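Wool shrinkage, cold wash question
3 December 2022

Picking up from the August pages, where I wrote "Kolitz seems to work" and underlined it. I've gone back over what I had then and I don't think it supports the underline. One good load, a different yarn in every swatch, and I measured after lunch what I should have measured wet and then dry. So, from the top.

The claim, from the Kolitz leaflet: their wool wash "relaxes the fiber" and allows a machine wash without felting. No water temperature given, no spin speed, no mention of what happens if you leave it out and use plain water. That last one bothers me most. If plain water on the same cycle gives the same result, the wash is doing nothing we need for shrinkage, whatever it does for smell.

Swatches
52 cut from the Jurkcombe blanket cloth, all from one length this time. Plain weave, undyed, not superwash as far as the mill's ticket says. The ticket also calls it "preshrunk," and I put no weight on that. Preshrunk how, and by how much? We've had Jurkcombe cloth before with the same word on it that came up like a pot holder.

Edges overlocked. Reference marks sewn in red cotton, warp and weft, set well in from the edge so the overlocking doesn't pull on them. The pen marks used in August bled and I was measuring to the middle of a smudge, which may account for half of what I called an improvement.

6 swatches held back, not washed, kept in the drawer. They move a little with the weather and I want to know how much before I get excited over a small number.

Machine
The Tandetti, wool cycle, cold setting. I don't trust the word cold on that dial. The supply pipe runs along the heated wall and the first fill comes through warmer than the rest. Thermometer taped inside a bottle and sent through with a dummy load: it came out reading room temperature, which tells me what the bottle was doing at the end and nothing whatever about the first fill. Need something that logs.

Spin turned right down. Szénási's workshop handout says agitation does the felting and heat only speeds it up. I believe the first half because I've done it by hand in cold water often enough. The second half gets repeated by everyone and I've never seen the numbers behind it. Heat and rubbing always turn up together in people's tests, mine included.

Loads so far
Load A, plain water, swatches loose in the drum.
Load B, Kolitz at the leaflet dose, swatches loose.
Load C, plain water, swatches in mesh bags.
Load D, Kolitz, swatches in mesh bags.

All four padded out with the same old cotton sheets so the drum has something to work against. The sheets went through empty of soap twice beforehand. Even so they've had years of ordinary detergent in them and there was a faint line of suds on the door glass in load A, so "plain water" deserves its quotation marks.

Bagged and loose is the comparison I nearly left out in August. Everything Kolitz went in a bag because the leaflet told me to bag it, and everything else went in loose because I was in a hurry. That is two changes with one name on them. I credited the bottle.

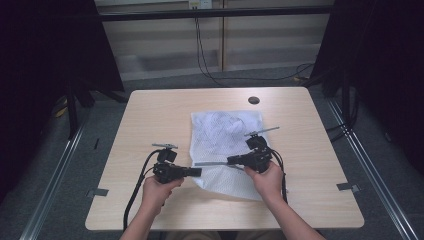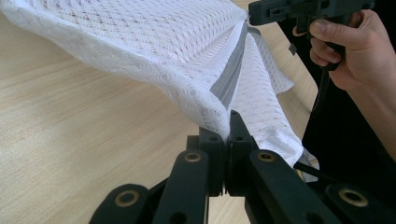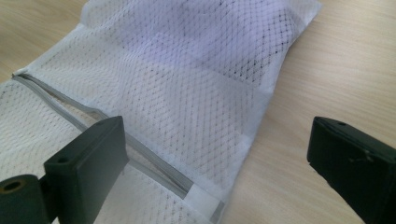
Zipper shows in the last one.

First readings
Dried flat on the rack, no pins, left overnight, then measured between the red marks with the steel rule. No steaming, no patting into shape. Patting into shape is how every wool wash gets its good reviews, I suspect.

Loose swatches in both A and B have drawn in along the warp, enough to see without the rule. Surface fuzzy, weave still readable. Between A and B I can't see a difference I'd bet on. B feels softer. I knew which was B when I felt it, so that observation is worth what it cost.

Bagged swatches in C and D are closer to the held-back ones. Again not much between the two. If this holds up, the bag matters and the bottle doesn't, at least for this cloth on this cycle. I'm not writing "holds up" yet. One load of each is one load of each, and the drum position alone could do it.

Other thing: a few of the bagged swatches dried with a hard crease where they'd folded on themselves and stayed folded. The reading across a crease is short and would look like shrinkage to anyone working quickly. Noted those separately and left them out for now. I'd have to say so if this ever gets written up, and I'd distrust anybody else who did it.

Complaints about the sources
Jurkcombe's care page says hand wash only. Their shop leaflet, same cloth, says machine wool cycle. Somebody there should choose.

The Kolitz chart has a before and after bar with no scale on the left and no cloth named. Until I know what they washed I'm treating it as decoration.

A figure of 4000 rubs comes up in the margin of my August notes with no source. I have no idea where I got it. It might be an abrasion test on upholstery and nothing to do with washing. Crossed out.

To do
Repeat A to D in a different order, swatches coded by someone else so I measure blind.
Find or borrow a small temperature logger that survives a drum.
Run one load with ordinary detergent. It should have been in from the start.
Replace the sheets, or at least boil them.
Weigh the unwashed swatches at the same time of day as the washed ones.
Ask Tandetti what the drum does on the wool cycle. The manual only says "gentle."
No more Kolitz until the blind set is measured. There's plenty left in the bottle.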